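Prasau > Household Tasks > Collection Group > Minutes

Last updated: October
2 comments | 10 shares

Minutes of the collection group, October meeting

Chair: Pushpa Pandey
Minutes: Vimala Chettiar
Also present: the Bangera operators, and the Pakthorpe annotation desk by phone
Start: 9:30 a.m.

1. Previous minutes

Accepted with one correction. Under item 4, "bedroom set" should have read "bedroom and hallway sets." Vimala has fixed the stored copy.

2. Episode totals

The set now holds 903 accepted episodes across all household tasks. Of these, 57 are from the bedroom, which is well behind the kitchen. Pushpa wants the bedroom brought up before any more kitchen work is booked. The operators said they can do this if the room isn't shared with the navigation people in the mornings. Pushpa will speak to them.

Rejected episodes are still being kept in a separate folder and are not in the total. Pakthorpe asked if they could be deleted to save space. Not agreed. Vimala would like to use the failed grasps later for training the success check.

3. Cushion task

The task is to pick up a cushion from the floor and place it on the seat of the armchair. Operators reported that the plain cushions are going well. The white fringed one is harder. The fingers tend to close on the strips of fabric and the cushion swings or drops on the way up. Two operators have been pushing the fingers further in before closing, and they get a better hold that way.

There was a long discussion about whether everyone should be told to do it the same way. Pushpa's view was that mixed methods are fine as long as each episode is clean from start to finish. Vimala said that the last Plirari training run did poorly on exactly this cushion and that she suspects the mixed grasps. It was agreed to record the next batch with the deeper grasp only, train on that, and compare.

Start positions were also raised. Too many episodes begin with the cushion straight in front of the chair. From now on the operator moves it between episodes, including close to the bed and partly under the edge of the seat. The chair itself should be turned a little every 10 episodes.

4. Head camera view

Pakthorpe asked if the robot's own torso and arms should be masked out of the head camera view. Decision: no. The policy will see them when it runs, so it should see them in training. The downward tilt stays as it is, because changing it now would split the set.

5. Labels

The written instruction for each episode has been inconsistent. "Pillow" and "cushion" have both been used for the same object. There are pillows on the bed in some layouts, so "cushion" is to be used for anything that goes on the chair. Pakthorpe will correct the old labels. Color may be added where there is more than one cushion in the room.

6. Cables

Loose cables on the carpet came up again. One operator caught a wheel on one in the hallway set. Cables are to be run along the wall where they will reach. Where they won't, check them before each episode and pause if one moves into the path of the arms.

7. Actions

Pushpa: talk to navigation about mornings in the bedroom.
Vimala: send out a short note on the deeper grasp; set up the Plirari comparison.
Operators: next bedroom batch, cushion task only, new start positions.
Pakthorpe: label corrections.

Meeting closed at 10:40 a.m.

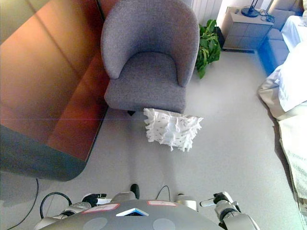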